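Search products
Enter keyword or part no.

Verhoeven Simulation Package for Tabletop Manipulation

The package ships with 168 household layouts and a policy evaluation script. Arm, gripper and objects are loaded from one configuration file. Lighting and floor materials can be varied per episode — object poses are set separately.

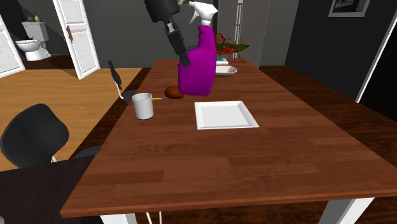
Rendered dining table layout with spray bottle, mug and square plate.

Method: a policy is trained on 300 demonstrations per task, then run in layouts held out from training. Kiều Vương and Arnout Van den Broek compared 13 policies this way at Cellthorpe. Ranking in simulation matched ranking on the physical bench except for 3 policies, all of which failed on tall objects with narrow necks. Contact friction is the suspected cause.

Requires the Clumon physics engine, sold separately. License is per workstation.

Last revised 12 April 2019

13 shares
3 comments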